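To: Skerkham Assistive Equipment Review list
From: Wasley Procurement Office
Date: 7th March
Subject: Re: Brunet tabletop arm – loan period and evaluation programme

Dear members,

Thank you to those who have returned comments on the draft programme. The earlier message is reproduced for members who joined the list after it was circulated.

> The Pestine service agreement allows us one loan unit until the end of November. The panel is asked to advise whether 332 trials across the kitchen programme will be sufficient to support a recommendation, and whether food items should be introduced before or after crockery.

The Office's view is that food items should come first. They vary in shape and colour from one trial to the next, and the centres that would use this equipment have asked chiefly for help with snacks and light meals. The wrist view is recorded for every approach, and scorers will work from it when judging the alignment of the fingers.

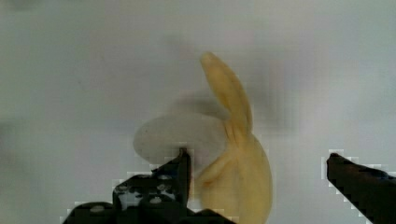

Guðlaug Damgaard writes that the order of items matters less to her than the scoring. A grasp that closes on the fruit but shifts whatever is beside it should not, in her opinion, receive full marks, and she would like the score sheet to carry a separate column for disturbance of neighbouring items. She also asks that the supplier's default finger opening be left unchanged for the first 119 trials.

The Office accepts both suggestions. The revised score sheet, form 601, will include the additional column and will be distributed to scorers next week. Any change to the finger opening after the initial block must be noted on the form and initialled.

The second stage introduces bowls, plates and small containers on the same tabletop, with the mobile base standing on the floor alongside. Members should note that reach over the table edge is assessed under section 4 of the programme – not under navigation, as the draft stated.

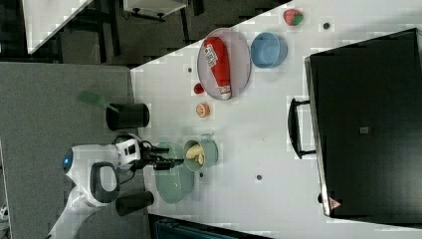
Gripper at the small green pot, kitchen programme.

Further comments on the scoring criteria should be sent to the list. Questions about the service agreement should be directed to the Office.

Yours sincerely,
Wasley Procurement Office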